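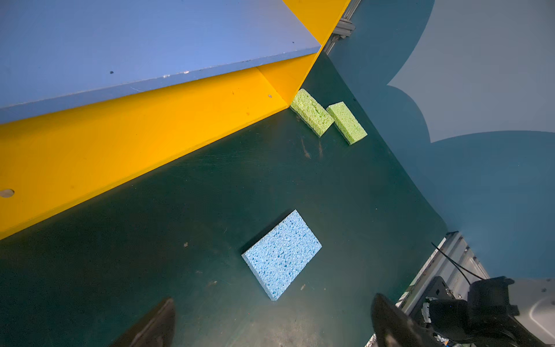
Photo: Honville Product Support

Section 4. Setting Up and Using the Wash Station

This section covers the Trasbridge wash station for floor and wall tile work. Read Section 2 (Safety) before you start. If you have the older model with the fixed drain, use the guide packed with that unit. The steps for the rollers are different.

Revised 6/10/25

4.1 Before you begin

You will need:
Tank, roller frame and two rollers
Hand crank and locking pin
Sediment tray
Cellulose sponges, at least two
Clean water
A flat screwdriver (for the drain cap only)

Wash any new sponge in plain water and wring it out before it touches grout. Some sponges are packed damp with a preservative that can leave a film on glossy tile.

4.2 Assembling the tank

1. Set the tank on a level floor, close to the work but clear of the doorway.
2. Check that the drain cap is closed. Turn it clockwise until it stops, then a quarter turn more with the screwdriver.
3. Lower the sediment tray into the tank with the raised ribs facing up. It should sit flat on the four feet.
4. Hook the rear of the roller frame over the back rim and press the front down until both clips snap.
5. Slide the rollers into the slots. The grooved roller goes in front.
6. Push the crank onto the square shaft and fit the locking pin.
7. Turn the crank one full turn. Both rollers should move freely.

Note: If the rollers bind, take out the locking pin and check that the grooved roller is seated at both ends. Do not oil the shaft. Oil will get into the wash water and onto the tile.

4.3 Filling

1. Fill with cool or lukewarm water to the lower line. The rollers must stay above the water.
2. Let the water settle for a minute before you start.
3. Do not add soap, vinegar or bleach.

Caution: A full tank is heavy. Do not lift it by the roller frame. Use both side handles, or drain it first. Keep the tank off stairs.

4.4 Washing the grout

Start when the grout is firm enough that a fingertip leaves no dent. The time depends on the grout, the tile and the room, so follow the times on the bag.

1. Dip the sponge and run it through the rollers. It should feel damp and not drip when you squeeze it lightly.
2. Make a first pass in small circles to loosen the haze. Use light pressure.
3. Rinse the sponge.
4. Make a second pass in one long, slow pull at an angle to the joints. Turn the sponge over and pull once more with the clean face.
5. Rinse after every two pulls.
6. Change the water when you can no longer see the sediment tray.

Caution: Too much water weakens grout and can make the color uneven. If water pools in the joints, stop and wait before going on.

Note: Round off the corners of a new sponge with scissors if you are working on wide joints. Square corners tend to dig - this matters most on soft stone and handmade tile.

4.5 Draining and cleaning

1. Let the tank stand until the grout has sunk to the bottom.
2. Pour off the clear water from the top into a bucket.
3. Scrape the sludge into a lined trash can. Never put it down a sink, tub or floor drain.
4. Rinse the tray and rollers before the residue hardens.
5. Wring out the sponges and stand them on edge to dry.

Throw a sponge away once it starts to crumble, or if it has hard bits in it that will not rinse out. One hard bit can scratch a whole row of polished tile.

4.6 Storage

Store the tank empty, with the drain cap off and the rollers out. Rollers left under pressure get a flat side. Keep everything above freezing.

4.7 Spare parts

Part 106: drain cap and washer
Part 113: grooved roller
Part 158: locking pin (pack of two)
Part 200: sediment tray

Order from Hellwig or from the Honville parts counter in Forncombe. The counter is closed for stocktaking for the first two weeks of August. Have the model code ready when you call - it is molded into the base of the tank, next to the left handle.

For staining and haze that will not come off, go to Section 5.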